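My argument with the word "ruthless" is now in its second week. It began with a business column about a CEO who was called ruthless four times before the first ad. Fine, I thought, so where are the people with ruth? I have never met one. Chaiwat Nilsuwan, who shares my office wall and regrets it, says his landlord may have had some ruth back in September but it wore off.

Ruth is in the dictionary, by the way. It means pity, or compassion, and it has been sitting there unemployed while its negative gets all the work.

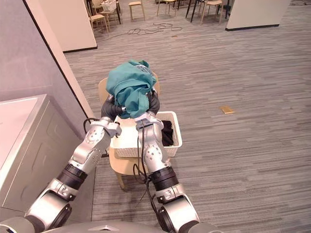

"Disheveled" is a stranger case. There is no "sheveled," though I have tried to get one going in emails and been corrected by software. The word comes from the Old French for hair and at first had to do with hair left loose or uncovered. Now it covers anything, including a crumpled piece of teal clothing held up over a little wooden chair. No hair involved. It still sounds right to me, and I would like to know when cloth got permission.

Chaiwat votes for "gruntled." I told him Wodehouse got there first — he's been quiet since lunch.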